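Small clubs should share the hall

In Wovamcombe we have one sports hall and two badminton clubs, and for years each of them asks the town for more evenings. I think this is the wrong request. The hall is big enough. What we lack is the wish to play together.

Last August I looked at the booking list. Over 326 hours were reserved by clubs in one year and then left without players. In the same year many school children were told there is no free court. For me this is difficult to accept in a town of 2957 people.
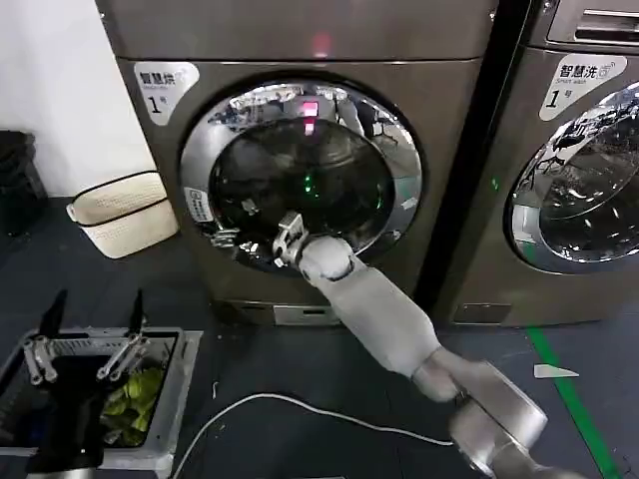
Reading time: 2 min

Some members say that mixed evenings will lower the level. I played in such a group before, at the Pylypenko hall, and my experience was different. The strong players trained hard for the first hour, and after that they played doubles with beginners. The beginners learned fast - and they came back.

Of course, shared evenings need rules. Who pays for the shuttles, who has the key, how long is one game? These questions are small and can be solved at one meeting. I would start with one shared evening per week, until summer, and then ask the players what they think.

28 Mar 2021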